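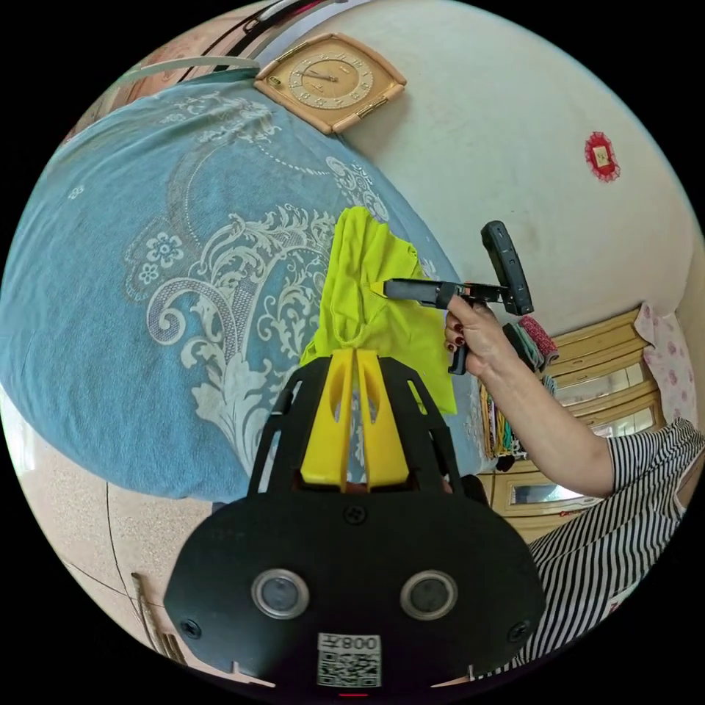
Plarkine brings its Chou bedding to Gretcombe, and the bright colors are coming too

FOR IMMEDIATE RELEASE

GRETCOMBE, Oct 24, 2024 – I run Plarkine, a small bedding company, and I write our press releases myself, so please excuse the lack of polish. We're opening our first real shop, right on the main street in Gretcombe, and on the same morning we're putting our new Chou range on sale. I've been wanting to type that sentence since April!

If you've never heard of us, we make sheets, pillowcases, duvet covers and one very popular bolster. Until now we've sold everything by mail order and at weekend markets, with me behind a folding table trying to keep fitted sheets in tidy squares while the wind did what it liked. A shop with a door and a roof feels like a big luxury.

What Chou is

Chou is plain cotton percale with a thread count of 200. I know people see bigger numbers on packages and wonder if 200 is a bit low. I like it there. It feels crisp when you get in, it breathes, and it dries on a line in an afternoon if the weather is halfway decent. I sleep hot and I've kicked off a lot of heavy, silky sheets in my life, so I made the ones I wanted to sleep in myself.

The range comes in 5 colors: chalk, oat, slate blue, brick and a lime green that caused more arguments than the other four put together. I wanted the lime. I wanted it really bright, the kind of green you notice from the hallway, and the first dye samples came back looking like canned peas. The second lot was closer. The third was the one, and I'm so happy with it that I've got it on my own bed at home with the brick pillowcases (try it before you make a face).

Every sheet is cut long. Our standard fitted sheet has deep corners that will go over a thick mattress plus a topper, and the elastic runs all the way around instead of sitting only at the corners. There's a small woven tab sewn inside the foot end as well, so you can tell which way it goes without turning the whole thing twice. Customers at the market asked for that tab over and over, and I'm a little embarrassed it took me this long to add it.

Where it's made

The cloth is woven and dyed at Skarnitz, a mill we've worked with from the start. They're patient with small orders and very frank when an idea of mine won't work, such as the scalloped duvet edge, which I'm told will never be spoken of again. Cutting and sewing happen in our own workroom behind the new shop. You'll be able to hear the machines from the pillow shelf, and I hope people like that as much as I do.

For the opening we've sewn 300 sets. When a color sells out there'll be a wait while we make more, and we'll take your details and call when it's ready. We won't charge you until then.

The shop itself

It used to sell paint, and there are still drips on the floorboards in the back that I've decided to keep. Up front there are two made-up beds you can lie down on. Please do! Shoes off, that's the only rule. Buying bedding from a folded square in a plastic sleeve is a strange way to choose something you'll have your face on every night, and I'd much prefer you flopped down for a few minutes and took your time.

We'll also be doing mending at the counter. Bring in any Plarkine sheet with a popped seam or tired elastic and we'll fix it free. Sheets from other makers are welcome too, for a small charge, as long as they've been washed first. We can turn a worn double flat sheet into a pair of pillowcases, or shorten a duvet cover that's always been a bit too big for its duvet. The workroom tries to have mending ready within 3 days, though the week before a holiday might be slower.

Offcuts go in a basket by the door, priced by weight. Quilters at the markets have been asking me for these for ages, so I expect the basket to empty fast. The lime scraps make great bias binding – I've used them on potholders, an apron and the edge of a dog blanket.

A few bits on care, as I always get asked

Wash Chou warm with like colors. The brick and the lime should have their first wash on their own. Skip the fabric softener, which leaves a coating on percale and takes away the crispness. Line dry if you can, or tumble on low and pull everything out while there's still a touch of damp in it. Iron if you enjoy ironing. I don't, and my sheets have that slightly rumpled look that I've come to prefer.

Prices and sizes

Chou comes in twin, full, queen and king, sold as sets or as separate pieces, so you can mix your colors or replace just the one pillowcase that met a cup of coffee. A full price list and fabric swatches are available to press and public on request, and our mail order service carries on exactly as before for anyone who can't get to Gretcombe.

For editors

Swatch cards in all the Chou colors can be mailed out, and loan sets are available for photo shoots. If you'd like to visit the workroom, mornings are best, before the cutting table fills up. I'm happy to talk about percale, dyeing, elastic or the right way to fold a fitted sheet for as long as you can stand it.

Press contact: Plarkine, the shop and workroom, Main Street, Gretcombe. Ask for the owner at the counter.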